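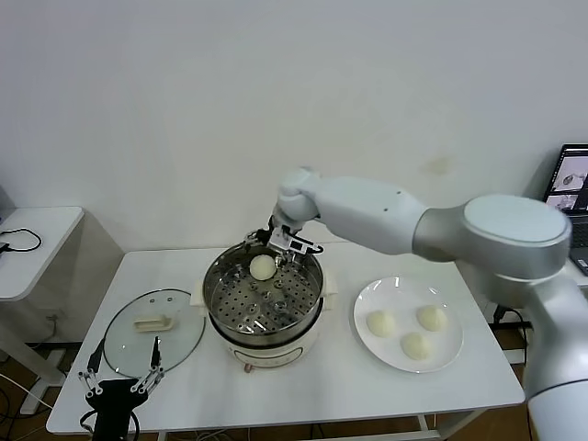

MINUTES OF THE KITCHEN AND REFRESHMENTS MEETING
Lambrakis House, Small Hall, December

Present: Gus Rosenthal (chair), Karim Atallah (minutes), and members of the kitchen group.
The meeting opened at 4:30 p.m.

1. Minutes of the previous meeting
Accepted, with one correction. The tea urn was returned to the Kullport branch and should not have been listed as on loan.

2. Steamed buns for the winter open house
Mr. Atallah reported on the arrangements for serving steamed buns. The electric steamer will be used on the white table, with its glass lid laid flat to one side while the buns go in and out. Buns waiting their turn will be kept on a round white plate to the right of the pot.

Members discussed how many buns should go on the perforated tray at one time. The chair noted that buns swell as they cook and asked that space be left between them. It was agreed that the tray would hold no more than 3 per batch for the open house, and that a second steamer would be requested from Kullport.

The order for the day was set at 47 plain buns, to be bought from Erkska. A member asked whether a filled variety could be offered as well. The chair preferred to keep to one kind this year, and the meeting agreed.

Action: Mr. Atallah to place the order and write to Kullport.

3. Care of the steamer
The following was adopted and will be posted beside the kitchen sink:
Check the water in the base before each batch.
Lift the lid by its handle, tilting it away from the face.
Do not set the lid down on the floor or on a chair.
Unplug the base and let it cool before emptying it.
Wash the steel basket by hand — no scouring pads.

4. Plates and serving
There are 28 plates in the hall cupboard fit for use. Chipped plates are to be taken out of service. Paper napkins will be offered with each bun, and small dishes of soy sauce will be placed at both ends of the serving table.

5. Budget
A sum of 3000 was confirmed for kitchen supplies for the coming year. The quotation from Harnonix for new shelving was received and held over — members wished to see the measurements first.

6. Other business
Mr. Rosenthal asked that the dish towels be taken home and washed before the open house. Two members offered to do so.

The meeting closed at 5:40 p.m. The next meeting will be held after the open house, in the same room.

Minutes taken by Karim Atallah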